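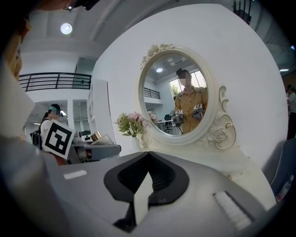 Getting Old Drawers to Behave

Posted October 21, 2023 in Around the House

Every piece of furniture I own came from somebody who was glad to see it go. I have a theory that people don't give away dressers because they're moving or redecorating. They give them away because of the third drawer down, the one you have to open with your foot braced against the frame. Then it comes to my house and I get to have the relationship with it.

So, drawers. I've fixed a fair number of them by now and ruined a couple, and most of what follows is cheap enough to do with things already under the sink.

Take it out and look at it first

Pull the drawer all the way out and empty it. I know. You'll find batteries, a key to something, and the instructions for a camera you sold. Put all of it in a box and do not sort it now, or you'll still be on the floor at suppertime reading old birthday cards.

Turn the drawer over. Somewhere along the bottom edge of the sides there'll be a shiny patch, or a dark one, where the wood has been rubbing. Do the same inside the case with a flashlight. The shiny spots are your whole to-do list. Leave the rest of the wood alone.

While you're down there, pencil a number on the back of each drawer, top to bottom. Drawers in old furniture look identical and aren't. I once spent an afternoon sanding a drawer that was simply in the wrong hole.

Wax before sandpaper

Rub a plain white candle stub hard along the runners and the bottom edges of the drawer sides, then slide the drawer in and out a dozen times. A dry bar of soap works too, but soap pulls in moisture over a damp summer and you can end up stickier than you started. Paraffin canning wax is my favorite, and one block has lasted me through two houses.

Don't use cooking spray. My neighbor Dennis Goodall used cooking spray on his mother's sideboard and it worked beautifully until October, when it turned into something like varnish with crumbs in it. We got it off with mineral spirits and an old toothbrush, windows open, and he has asked me to stop telling people.

Skip the spray oil on bare wood as well. It soaks in and then it soaks into your sweaters.

If it only sticks when it's humid

Wait. A drawer that jams in August and glides in January is just swollen, and if you plane it in August you'll have a drawer that rattles around like a tooth all winter. Wax it, leave a little space around whatever's inside, and see how it does once the heat comes on. If you can't wait, set a lamp near the opening for an hour with the drawer out (near, please, not in) and then wax.

When you do have to sand, use 100 grit on a flat block and only on the shiny spots. Five or six strokes, then try the drawer. Five or six more. It is very dull and you will want to speed up. Finish the edge with something finer and wax it, because raw sanded wood drags worse than what you took off.

The wobbly bottom

Most drawer bottoms are a thin panel sitting in a groove, and after enough years of jeans they sag and pop out at the back. Slide the panel out, flip it over, and slide it back in with the sag facing up. Gravity will spend the next ten years undoing what it did. Put a couple of short tacks through the back edge into the drawer back, and don't glue it in the groove. The panel needs room to swell and shrink, and if it can't, it splits.

Loose corners

Old glue gives up and the corners start to open. Resist the nail. Somebody before you probably didn't, and now you have a split corner and a nail. Work the joint apart gently, scrape off the old glue with a dull chisel or a butter knife you don't love, put on fresh wood glue, and clamp it. No clamps? Wrap a belt or some rope around the whole drawer and twist it tight with a wooden spoon. Measure corner to corner both ways before you walk off. If the two numbers match, it's square. Leave it overnight.

Knobs that spin

Take the knob off, dip a wooden toothpick in glue, poke it in the screw hole, snap it flush, and put the screw back. Big hole, more toothpicks. If the knob is on a bolt that goes clear through the drawer front, the toothpicks won't help you, but a small washer on the inside will.

Replacing one missing knob to match the others is a hobby for retired people with a car. Move one from a bottom drawer up to where it shows and put the odd one near the floor. Or swap them all. I paid $16 for a set at a yard sale and they made a better dresser out of it than I deserved.

The smell

You know the one. Attic, mothballs, somebody's aunt. Vacuum the inside first, corners and all, then wipe with a cloth dampened with white vinegar and water, half and half, wrung out until it's barely wet. Let the drawers stand open somewhere airy for a few days. After that, a bowl of baking soda or some charcoal in each one for a week.

If it's still there, seal the inside with clear shellac. Two thin coats, bottom and sides, none on the runners. Shellac covers nearly every smell I've met, with the exception of a blanket chest from my cousin, and that chest now lives in the garage and holds paint.

Scented drawer liners over a bad smell get you a bad smell and lavender.

Painted pieces

Paint is thicker than people think, and three coats down the edge of a drawer front is often the entire problem. Scrape or sand the edges where they meet the case, and leave them bare or waxed. If the piece is old enough that the paint might contain lead, test it before you touch it with anything, and if the test says yes, hire it out. New paint also stays tacky for weeks after it feels dry. Leave the drawers open a crack until it cures or they'll bond to the case, and you'll hear the rip from the next room.

A few leftovers

A strip of felt tacked inside the back of the case quiets a drawer that slams.

If a drawer tips forward and drops on your shins, turn a scrap of wood on a screw inside the back to act as a stop. Turn it upright when the drawer's in, sideways when you want it out.

Metal slides with ball bearings want a wipe and a dab of dry silicone, and no candle wax at all.

Heavy things go in the bottom drawer. Anchor the whole piece to a stud if there are small children anywhere near your life.

Next time: hinges, and the closet door I've been ignoring.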